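The Planner Is Fine. Go Fix Your Timestamps.

Posted Saturday, November 27, 2021
Filed under: complaints, tooling

Every few weeks somebody in our building proposes a new planner. I have been doing manipulation software long enough to recognize the season. The leaves come down, the budget opens up, and a person with a fresh slide deck explains that our arm drops bowls because our motion planning is old.

Our motion planning is old. It is old the way a hammer is old. I would like to spend this post defending it, and then I would like to complain at some length about clocks, logs and configuration files, which are where the bowls go to die.

Some background for readers who came in through a search engine looking for something else. I work on a tabletop sorting stack called Clumska. The name was chosen by people who no longer work here, and it has aged into a kind of mission statement. Clumska takes in camera images and joint readings, decides what is on the table, decides what to do about it, and tells an arm to go do it. It has 34 configuration files. I will come back to those when I have calmed down.

In July we had what everybody agreed was a planning problem. The arm would reach for a cup, close its fingers a little to one side of the cup, lift nothing with great confidence, and carry the nothing to the bin. It set the nothing down gently. The placement routine was excellent that month.

The meeting about this went the way those meetings go. One camp wanted an optimizing planner with a nicer cost function. Another camp wanted to throw out planning altogether and learn the whole thing from demonstrations. A third camp, which was me, wanted to look at the logs, and was asked to take that offline.

I took it offline. The camera driver was stamping each image when it arrived at the computer. The arm driver was stamping joint readings when they left the arm. Two clocks, two ideas of what "now" means, and a piece of code in the middle that matched them up as though they had been introduced. While the wrist was moving, every image got paired with a pose the wrist had not been in. So the cup was always where the cup was, plus a bit, and the bit depended on how fast we happened to be going. If you slowed the arm down it worked beautifully. We demoed it slow for a long time and told visitors it was for safety.

The fix was 6 lines. I have written the number as a numeral because I want it to stand out. The proposal for the new planner ran considerably longer than that and had a diagram with a cloud in it.

I tell this story partly to gloat and partly because I think it is the normal case. When a robot does something stupid, what you see is motion. The arm moves wrong, so the eye goes to the part of the software that has "motion" in its name. But the planner is a very obedient creature. You tell it where the cup is and where the walls are and it finds you a way there. If you tell it lies, it finds you a lovely smooth path through the lies. Blaming it is like blaming the taxi driver because your friend gave you the wrong address.

Perception gets blamed second, and somewhat more fairly. I have a great deal of sympathy for perception. Kitchen plastic is miserable stuff to look at.

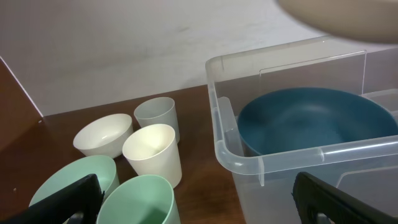

Clear bins are the worst of it. A depth camera will look straight through the side of one, or catch a reflection off a ridge and report a small floating island, or give up and return a hole. Pale cups with pale insides are nearly as bad, because the segmentation model has opinions about where one ends and its neighbor begins, and it revises those opinions several times a second. Stand two close together and it will offer you one wide cup, then two, then one again. Dark bowls seen through clear plastic come back as two different bowls with a seam where the rim of the bin crosses them. I have seen a detector report half a bowl at high confidence, which I suppose is a philosophy.

So yes, perception is hard, and better models help. We swapped ours last spring and the numbers went up and I was pleased. But look at how we found out the numbers had gone up. We replayed old recordings through the new model and compared. To do that we needed recordings. We needed them with the right timestamps, the calibration that was in force at the time, and the version of the gripper offsets that was loaded on that particular afternoon. We had 662 recordings. For most of them we had the images. For a sad minority of them we also had everything else.

The rest were what I call vacation photos. You can look at them and remember having been there.

Which brings me to the part of this essay where I lose the readers who wanted to hear about neural networks. I believe the most useful thing a small robotics team can build is a boring recorder. It should write down every input, every output, every parameter and the exact version of the code, all against one clock, every time, without being asked. It should be impossible to run the arm with the recorder off. Not discouraged, impossible. If the disk is full, the arm should sit there and sulk until you deal with the disk.

People hate this. I have had it explained to me that it slows down experimentation. I accept that it does, by a few seconds per run and one argument per month. What slows down experimentation a great deal more is having the same failure in November that you had in July and not being able to tell whether it is the same failure.

We tried to buy our way out, naturally. For a while we used a data management product called Orlandini, which had a handsome dashboard and a map view. Our robot is bolted to a table. The map view showed a dot. The dot was very responsive. When we asked how to store the hand-eye calibration alongside a recording, support suggested the free text notes field, and I am sorry to say that is what we did. There are calibration matrices in there typed by hand. One of them has a smiley face after it and I have never learned whether it is load-bearing.

Then there was Prusance, which is our own tool and which I wrote, so I will be fair to it and say it is bad in different ways. It does one thing properly. You give it a recording and it plays the whole thing back through the stack, and tells you the first moment when the new code would have made a different decision from the old code. The first moment, mind you. A summary score will tell you that things got worse. The first moment tells you that at a certain tick the tracker decided a cup was a new cup, and everything after that was the planner doing its best with a cup that had been born a moment earlier.

I use it daily. It has no dashboard. The output is a text file, and if the text file is empty you may go home.

Now, the configuration files. I said I would come back.

Each of the 34 was added by a reasonable person for a reasonable purpose. One holds the approach height. Another also holds the approach height, for when the target is in a container. A third overrides the first two if a flag is set in a fourth, and the flag is named "legacy" and defaults to true. At some point the finger opening width was being set in meters in one place and in millimeters in another, with a bit of code between them that checked whether the number looked big and divided if so. It worked! It worked for ages, and then somebody entered a width of zero during a test, and the code did what it could.

I would bet real money that a third of what gets written up internally as "policy improvement" in this field is somebody finding a file like that. You retrain, and in the course of retraining you clean up the mess around the model, and the robot gets better, and the model gets the credit. I have done this myself. I have the slide.

The learning people will say that an end-to-end policy makes all of this go away, because there are no hand-tuned heights and no tracker to get confused. I like the learning people, and I think they are right about more than I used to admit. But a learned policy eats recordings. It eats them in bulk, and it has no way to send one back. If your images and your joint readings disagree about what time it is, a classical stack misses the cup and you can see it miss. A policy trained on the same mess learns that the cup is usually a bit to the left of the cup. It will compensate. It will do so quite well at the speed you recorded at, and then you will turn the speed up for the demo.

A sister team at our Prutthorpe site ran into exactly this in the fall. They asked us which planner we recommended.

I sent them the 6 lines. They wrote back to say thanks, and that they had also decided to go ahead with the new planner, as the purchase order was already in. I am told the paths are very smooth.

Comments are open until the spam filter gives out. If you are going to tell me your timestamps are fine, please go and plot them first. Put the image times and the joint times on the same axis, wave the arm around by hand, and look at where the wiggles line up. It takes a few minutes and you will want to do it before lunch.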